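Low pressure at kitchen tap after new stop valve fitted

Posted in Plumbing and Heating by Brittany Cloutier, Brimville

I had the stop valve under the kitchen sink replaced in June. Since then the cold tap fills a jug far more slowly than it used to. Hot is normal. The bathroom cold is also normal, and it comes off the same rising main. The valve is a quarter-turn type, 15 mm, and the handle is fully in line with the pipe. Does the valve body itself restrict the flow, or should I be looking at the tap? The flexible hose was not changed.

2 replies

Mernier
Check the bore of the valve first. Many small isolating valves are reduced bore, and the hole through the ball is a good deal narrower than the pipe. A full-bore valve of the same size costs slightly more and fits in the same space.

Before buying anything, close the valve, take the hose off at the valve end, point the outlet into a bucket and open it for 60 seconds. Measure what you collect. Then refit the hose, run the tap for the same time and compare. If the bucket figure is much higher, the fault is in the hose or the tap. Disturbed scale often ends up in the aerator, so unscrew that and rinse it too.

pasaribu_172
had the same in my flat, was the hose. kinked behind the bin. also check the washer hasnt been squashed into the opening

Mernier
Agreed on the washer. If it has spread inwards, replace it with a fibre one and tighten by hand plus a quarter turn.
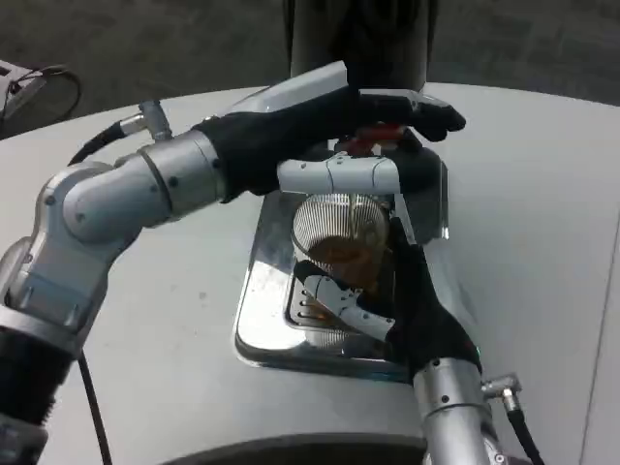

Do the bucket test again afterwards and write both readings down, so there is something to compare with if the flow drops later.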